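Plaredbridge to Add Robot Arms at Its Staff Kitchens and Bakery Counters

March — By Nayara Amaral
Reading time: 2 min

Plaredbridge, which runs 32 bakery counters, will begin using robot arms to load and unload countertop ovens. The first two counters to change over are Zerby and Cortés.

The arms will handle reheating only. Mixing, frosting, boxing and serving stay with the staff.

What changes for staff

Counter workers now reach into hot ovens many times in a shift. In a survey last year, 117 of our 296 employees named it as the job they would most like to give up. Under the new plan, a worker picks the order on a screen and the arm moves the food between oven and plate.

No jobs will be cut. Opening shifts will still start at 5 a.m., and each counter keeps the same number of people. Workers will get two paid days of training, including how to stop the arm and clear the counter by hand.

"People asked us who is in charge when something gets stuck," said Cauã Bezerra, head of counter operations. "The shift lead is. The arm stops and stays stopped until that person restarts it."

Practice in simulation

The arm's software, called Dirnik, is being tested in simulated kitchens before it goes to the counters. One task is a single donut on the rack of a toaster oven, with the door down and a plate on the counter.
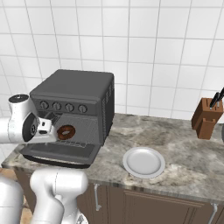
Next steps

Staff at Zerby will train first — Cortés follows once their comments are in. Schedules will be posted in the break rooms.

Contact: Nayara Amaral, Plaredbridge Press Office | © Plaredbridge. All rights reserved. | Back to top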